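Murgate Golf Course: Greens Reconstruction
Progress report to the Stoseria Sports Fund
14 August 2006

1. Work completed

Reconstruction of the greens on the back nine began in June and is on programme. Five greens have been stripped, drained and reshaped to the approved levels. The 11th and 12th were seeded first and have been cut twice. The 13th, 14th and 16th are seeded but not yet cut.

The rootzone is laid to a settled depth of 300 mm over a gravel carpet. Lateral drains are 100 mm in diameter and discharge to the ditch beside the 15th fairway -- the outfall was moved a short distance north at the request of the drainage engineer.
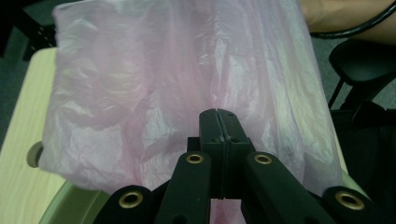

Clegg hammer readings on the 11th are still lower than specified. The surface is expected to firm up as the rootzone settles and top dressing builds. No rolling is proposed before the third cut.

2. Irrigation

The new ring main is live as far as the 14th. Pressure at the furthest head is within tolerance when two greens are watered together, but drops when a third is added. The Meltura controller has been reprogrammed to run the greens in pairs, which lengthens the night cycle. The contractor is to check the pump settings and report back. 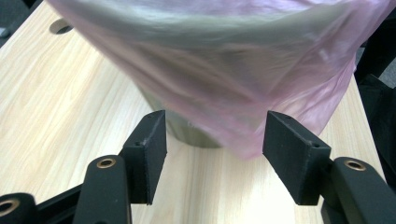

3. Budget

Spending stands at around 22 per cent below the profile for this stage. Most of the difference is turf for the green surrounds, which has been ordered but not invoiced. The contingency has been used once, for the outfall.

4. Next period

Strip and reshape the 10th and 17th
Extend the ring main to the 18th
Turf the surrounds of the 11th and 12th
Repeat hardness and infiltration tests on all seeded greens

Temporary greens stay in use on the back nine. The opening date for the new surfaces will be proposed once the infiltration results are available.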